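Home | News | Products | Events | Contact

Girkavell opens rental of two-arm laundry kit to small clubs and hotels

11/4/22

The company Girkavell has started to offer its two-arm folding kit for rent. Until now the kit was only for sale, and mostly research groups have bought it. The new service has the name Bruline and it is meant for places which have a lot of simple washing, such as sports clubs, small hotels and swimming halls.

The customer receives two arms with grippers, cameras, a control box and a software license. A technician from Girkavell brings everything and stays for one day to set it up. After this, the customer can call a help line during working hours. The rent is paid each month, and the shortest contract runs until the end of January.

"Many people asked us if they can try it before they spend the full amount," says Luana Sales, product manager at Girkavell. "A small club does not have an engineer. So we had to make the start much easier, and I think we have done this."

Thorlacius, a laundry service in Stullwood, has used the kit in a trial for 28 days. Its manager, Edin Begović, is satisfied with some parts and less satisfied with others. Towels and pillow cases went well from the first week, he says. Clothes took longer, and shirts with a slippery fabric were still a problem at the end of the trial. During the whole period the kit handled over 1000 pieces.

"It is slow if you compare it with a person who has done this job for years," says Begović. "But it can work in the evening when we are at home. In the morning I look at what is left and we finish it by hand."

The software has a list of 80 types of clothes and linen. If a piece is not on the list, the user can teach it by moving the arms by hand a few times. Selma Shehu, who did the teaching at Thorlacius, needed one afternoon for a set of sports shirts. She would like to have a clearer menu for this, and she found the printed manual too short.

Sports clothes are a main part of the offer. They often arrive in one heap, with the same color and the same stripes, and the arms must take hold of one shirt by its end and leave the others in place. 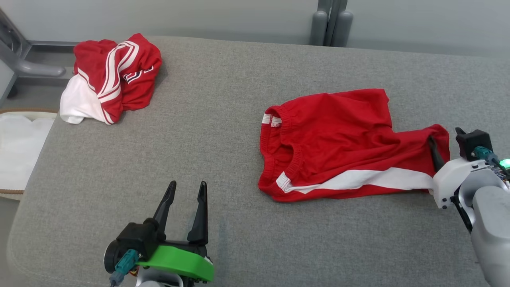
Price and delivery

Girkavell has not published the monthly price, and it gives an offer to each customer after a short phone call. The work surface is not included. According to the company, a normal table or a firm padded surface is good enough, but it should not move when the arms press on it.

Orders are open now and the first kits will be delivered in January. Despina Yordanov from the sales office says that customers who already own the older kit can get the new software without extra cost.

80 shares | 6 comments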